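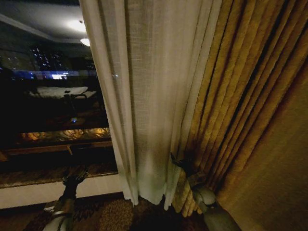
1/ I have been meaning to write up how I finally learned to sleep in a city apartment, and tonight it's late and I'm awake for a perfectly ordinary reason (too much iced tea with dinner), so you're getting the whole thing at once. Get comfortable, I do go on.

2/ A little background. I grew up outside Nestholm, where the loudest thing after supper was the neighbor's dog, and he was a polite dog. Then I took the job in Kamden and moved into a place high above a street that never really goes quiet. The first month I averaged maybe four hours a night and cried at a commercial for soup.

3/ The first thing everyone told me was to buy something. So I bought the Sotix sound machine, the little one with the dial, and ran it on the rain setting. I lasted three nights. My brain kept trying to find where the rain repeated, and once I'd found it (there's a sort of plink) I lay there waiting for the plink.

4/ What helped more was a plain old box fan pointed at the wall. I turn it on when I brush my teeth and off when the coffee's ready. My grandmother did the same thing every summer of her life and I wish I'd just called home before spending the money!

5/ Next up was light. I'd been told to make the bedroom as dark as a cave, and I tried, and I hated it. I'd wake up with no idea if it was two in the morning or time for work. These days I keep the heavy curtains closed until I get up for a glass of water, and if it's anywhere past five I leave them open a hand's width and let the morning come in by itself.

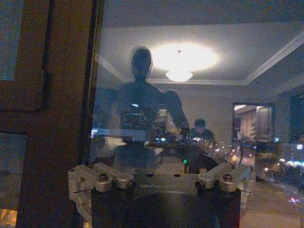
6/ THE EVENING PART

This is the half I resisted, so bear with me. I used to work at the kitchen table right up until I couldn't see straight, then lie down and expect my head to follow. It did not follow. It wanted to talk about invoices.

7/ So now there's a last hour, and it has the same dull things in it every night. I wipe the counters. I put out whatever I'm wearing tomorrow. I write down anything that's nagging at me on the back of an envelope, and the envelope stays in the kitchen - that bit matters more than I can explain.

8/ Then I read, on paper, something I've read before. At the moment it's a fat old sea novel I picked up at Talebi, the used bookstore by the bus station, for less than the price of a sandwich. I know who drowns. It's very soothing. 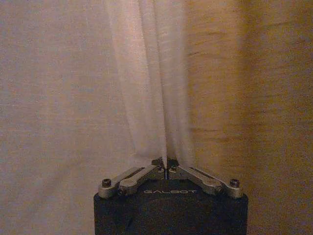

9/ And if I'm still awake when the chapter ends, I read another one. I used to get so angry about being awake, flipping the pillow and doing the arithmetic on how much sleep I could still get if I dropped off right that minute. I've turned the clock to the wall now so there's no arithmetic to do.

10/ A few people asked last time about naps. I love a nap and I'm not giving them up, but I keep mine before three in the afternoon and I take them on the couch, under the ugly blanket. If I get into the real bed I'm gone until dinner and then up half the night feeling sorry for myself.

11/ Same goes for tea, see above. I know perfectly well what iced tea does to me after six and I had two tall glasses anyway, it had peaches in it.

12/ I should say that none of this worked in a week. It was November when I moved and well into spring before I noticed I'd slept straight through the garbage trucks. I only knew they'd come because the cans were empty.

13/ If you're in a new place and having a rough time of it, tell me what your street sounds like and what you've tried so far. I'll read the replies with my coffee. Going to go find my page now, the ship's just leaving harbor.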